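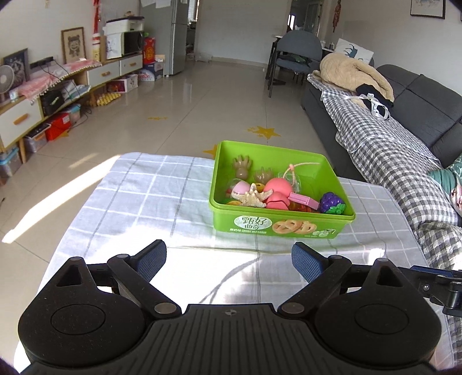
Tegan Ellery wrote in to say that pick ordering shouldn't get its own entry, and that it's grasp planning with a to-do list stapled on. I've merged it and split it back out twice now, so clearly I'm torn, but the entry stays for the time being.

Reading time: 5 min

Pick ordering

Pick ordering (also called next-item selection, or pick sequencing if you come from the warehouse side) is the part of a robot's software that decides which object to go for next when there are several within reach. It takes in whatever the perception code believes is there, and it hands one target to the grasp planner. Then the arm moves, the world changes a bit, and the whole thing runs again.

I came to it from the control side and thought it would be a sorting problem. Score everything, take the top one, go home. It's closer to playing pick-up sticks with somebody who keeps bumping the table.

Where it sits in the stack

Most systems I've worked on have the same rough layers. Segmentation cuts the camera view into objects. Something estimates where each one is and how it's turned. Pick ordering chooses. Grasp planning works out how the fingers should close on the chosen thing, and motion planning gets them there without hitting the walls.

The borders are mushy. Plenty of people score grasps first and let the best grasp decide the object, which makes pick ordering vanish into the layer below (this is Tegan's argument, and it's a decent one!). Policies trained end to end from demonstrations don't have a separate step at all. They still end up with an order, because a two-finger gripper going for one thing has to leave the rest for later, but you won't find a function for it in the code.

Common approaches

Top first. Pick whatever is highest. It's cheap, it needs only a depth image, and I'd still start with it on any new bin. It falls over when the highest thing is tall and skinny and wedged in by its neighbors.

Easiest first. Rank by grasp score and take the winner. Success rates look lovely early in the run and then sag, since all the awkward pieces have been saved for the end. Loretta Holloway calls this eating the frosting, and I've never managed to say it better.

Blocking graph. Work out which object is resting on or pinning which, draw arrows, and only pick things with no arrows coming in. Ostwood does this by default. It's very tidy on paper. With soft or tangled objects the arrows can form a loop, and then you need a rule for breaking the loop, and that rule ends up doing most of the work.

Look-ahead. Simulate a few picks forward and choose the first move of the best sequence. We ran this in Livasico with 12 objects per bin and a look-ahead of 2, and that was as deep as our patience went. Each extra step multiplies the work, and the simulator's idea of how a rubbery thing slides was never very close to ours.

What makes it hard

A box of mixed toys is a nasty little test, and I mean that fondly. Take the lime-green cookie box at the start of the entry, with the starfish, the grape bunch and the pink block all sharing one space. Rubbery shapes next to hard ones, round next to square, and a bead on a thin string near the back. String is where blocking graphs go to die. The segmenter sees a bead and a bit of noise, the graph says the bead is free, and whether it's really free depends on where the rest of the string runs.

Clear plastic is the other classic. Depth cameras often look straight through it, so the object either goes missing or shows up as a hole. If it's missing, the planner treats that spot as empty and may happily route a finger through it. Flynn Rakena's fix was to run a second segmenter on color alone and mark anything the two disagreed about as "don't touch, don't cross" — crude, but I've copied it into everything since.

Then there's the change from box to table. In a box the walls limit your approach angles and the objects lean on each other. Spread the same sort of toys over a cloth and most of the blocking goes away, and what you care about is finger clearance and travel distance. On the gray-grid cloth in the next picture, the clear contact lens case and the purple grapes sit side by side in front of the tub, and I'd want the planner to treat that pair very differently from the capsule egg and the turtle that are inside the tub. 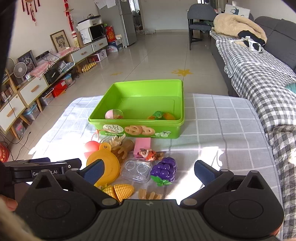 Measuring it

Picks per hour is the number everybody quotes. It hides a lot. I prefer to log how often the planner changes its mind between looking and grasping, and how many picks it takes to clear the last few items. Zesholm's tooling team logs regret as well, meaning how much worse the chosen order was than the best one found afterward by brute force. It's a great number if you have the compute.

For small teams, 300 logged scenes replayed offline will catch most silly regressions. Nadhirah Khoo keeps a folder of 22 scenes that have each broken a release at some point, and every change has to pass those before it goes near an arm.

Naming

Older notes from the Bright project say "deselection order", which describes the same thing from the bin's point of view. Beverley Lockyer still uses it. I've left a redirect in place.

Search entries Go Advanced

Related entries
Grasp scoring
Blocking graph
Depth holes and clear objects
Replay testing
Singulation
Finger clearance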